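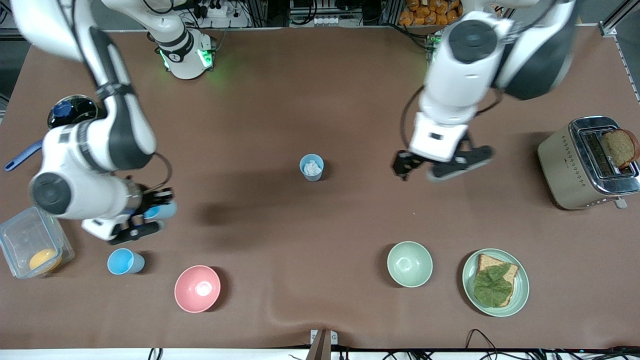 Figure 1. Cups and bowls on the brown mat.

**Everyday Tableware in a Shared Student Kitchen**
Benedikt Hubmann, Doltthorpe, 9 February 2025

## 1. Why I chose this topic

The kitchen on our floor at Doltthorpe has a cupboard of plastic cups and bowls that everyone can use. By the middle of the week most of them are in the sink or in bedrooms. I wanted to find out if people would put things back more often when the cupboard was easier to use. The course asked for a small change to a shared space, with a before and after.

## 2. Items

I only looked at cups and bowls. Plates and cutlery are kept in a different drawer and some of them belong to individual residents. The kind of tableware I mean is shown in Figure 1: light blue cups, a pink bowl that is white inside at the bottom, and a pale mint green bowl. One of the cups has a crumpled tissue in it. Tissues left in cups came up again and again in the comments I got, and several residents said they would not touch a cup with one in it, even to wash it.

## 3. What I did

In the first week I left the cupboard as it was and checked it each evening after dinner. Before the second week I made these changes:

- cups moved to the lower shelf, bowls to the upper one
- a strip of tape on each shelf edge saying what goes there
- a small trash can next to the sink, for tissues and tea bags

The old trash can is under the counter behind a door that sticks. I kept it in use for everything else.

I checked the cupboard at the same time each evening in both weeks. An item was recorded as "returned" if it was on either shelf and had no food or paper in it. I did not record who had used it.

## 4. Results

| Week | Returned by evening |
|---|---|
| First | 39% |
| Second | 56% |

Bowls improved less than cups. Residents told me they eat in their rooms and take the bowl back the next morning, so it misses the evening check. The tape did not matter much to the people I asked. The small trash can was the change they mentioned most.

## 5. Problems

Two weeks is a short time, and people knew I was checking. Someone also took the tape off the upper shelf on the third day of the second week and I had to replace it. The three changes were made together, so I can't say how much each one did.

If I did this again I would add only the trash can first, and check in the morning as well as the evening.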